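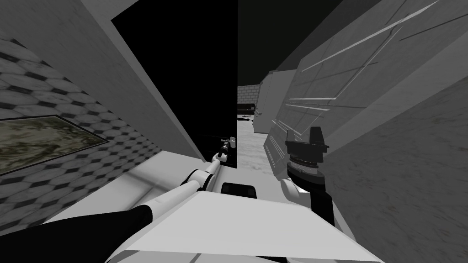 Mellow in simulation, with the left gripper at the black panel.

Keeping the Mellow Cell in Order

Oct 15, 2026

Mellow is the two-armed robot cell that Jisoritz maintains in simulation. I took over its upkeep from Cillian Ó Gríofa in the spring, and several colleagues have since asked for a written account of how it is looked after. This post sets out the present routine. It replaces the short notes that used to sit in the Hanrahan folder, which should no longer be used.

A simulated cell needs maintenance in much the same way as a physical one. Nothing wears out, but settings drift. A new release of the physics engine changes how contact is resolved, a room model is replaced with a lighter one, or someone corrects the mass of a forearm and leaves the controller gains as they were. Each change is small and usually well meant. Left unrecorded, they make it impossible to say why a task that ran last month does not run today.

The routine begins with the base. The body is returned to its stored position in the room and the joint angles of both arms are read back against the reference file. Any joint that disagrees is corrected in the reference file or in the model, never in both during the same session. The left arm is always done first. There is no technical reason for this order, but the log is written that way and it is easier to compare entries when the order is kept.

The grippers follow. Each is commanded fully open, then fully closed with nothing between the fingers, and then half open. We record the finger positions at every step and look at the gripper views side by side. Symmetry is the main concern. If one finger travels further than its partner, the object is pushed sideways before it is held, and the fault is easily mistaken for a planning error. 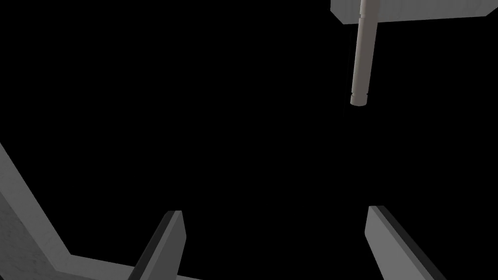

Gripper view with the fingers apart and a rod overhead.

Slender parts are the most demanding test we have. A rod presents very little surface to a flat finger, and a collision shape that is slightly too large will report contact where the rendered surfaces do not meet. For this reason the collision shapes are drawn over the visible ones at every check – a dull task, and the one most often skipped. Our shapes for the fingers were rebuilt in the spring after Gonon, our internal checking script, flagged a mismatch at the tips.

Friction values come last in this part of the work. They are set once for each pair of materials and are not to be adjusted to rescue a single failing task. If a task can be made to pass only by raising friction, the approach angle is reviewed first. 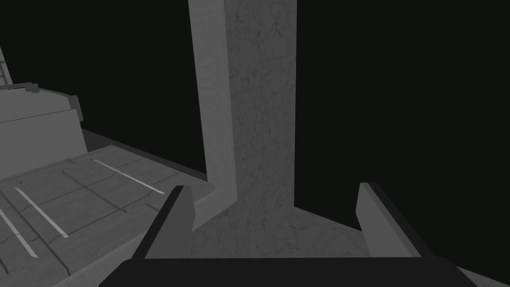
Part two: surfaces, doors and records – 2 min read

Gripper checks are repeated wherever there are flat surfaces and upright structures near the fingers. Platforms and ledges are a common source of trouble, as a surface may be drawn at one height and collide at another. The fingers are lowered in small steps until contact is reported, and the reported height is compared with the drawn one. Painted markings should have no thickness. We have found one set that did.

The door task is run only when everything above has passed. It exercises the base, the reach of the left arm and the hinge model together, and a failure is difficult to read if any of those is in doubt. We run it 200 times, 100 with the stored starting pose and 100 with small random offsets. The two results are logged separately and should never be averaged. The right arm is held in a fixed pose throughout, and its clearance is checked by Gonon as part of each run.
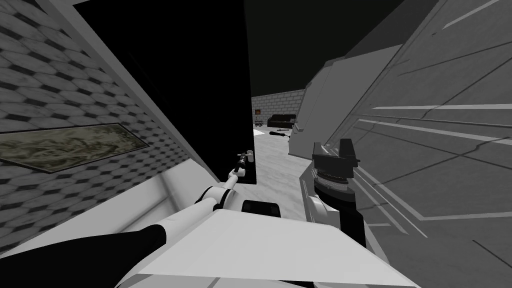

Rosário Godinho wrote in reply to a draft of this section that the hinge damping ought to be logged with every door run, even when it has not been changed. She added that she had once lost most of a day to a value that everyone believed to be the default.

Her suggestion has been adopted. The log template now has a line for hinge damping, placed directly under the friction values, and runs without it will be returned for completion.

Two matters remain open. The first is the timing of the full check, which is currently done after every engine release and may need to be done after room changes as well. The second is the reference file itself, which still carries comments from the Hanrahan period that no longer apply. I intend to clear these in November. Anyone who relies on them should write to me before then.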